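News > Around the Shop > November

Filed under: Bins, Bars & Bits

The sorting bins are back, and we couldn't be happier about it! If you've been through the Plurnley building this fall you know how the offcut corner had grown. Bar ends on the windowsill, bar ends in coffee cans, a whole drift of them behind the drill press. Verna Bellamy finally put her foot down and got everyone to agree on one rule: short bars go in an open metal bin, up on a wooden table where you can reach them without kneeling.

What a difference that table makes. You walk up, look down, and there's your piece. The bins are deep enough that bars don't roll off onto your shoes, and the tops stay open, so you can see what color you're getting before you stick your hand in.

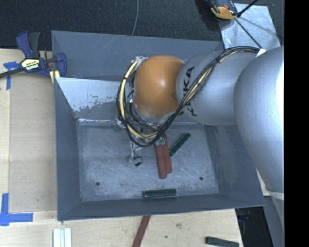
Colors are the part people keep asking about, so let me go over it again. Reddish brown is anything cut for the Enton brackets. Dark green is for the Casside frames, and yes, the short ones count too — please don't toss them just because they look too small to bother with. Cletus Yazzie made a whole set of drawer pulls out of short greens last month and they are gorgeous (ask him to show you the one with the beveled ends).

We did one full tally before the new system started, and the total came to 3,802 pieces. That's a lot of bar! Of those, 1,620 were reddish brown and 1,086 were green. The rest were bare or too scuffed to tell, and Verna has put those aside for practice cuts. Almost 2,000 pieces have already been spoken for by the Brannigan crew, who are building plant stands over the winter and were thrilled to get them.

A couple of small things. Sweep the grit out of a bin when it gets low, and wipe oily bars down before they go in. If you find a bar with a burr on it, take a minute with the file. Mixed colors in one bin are fine for now. Cletus is painting dividers and says he'll have them up by the time we break for the holidays.

Come by any morning after nine and have a dig. I went in for one bar and came out with an armful, and I've already got plans for most of them.

Contact the newsletter desk | © Plurnley Shop News | Back to top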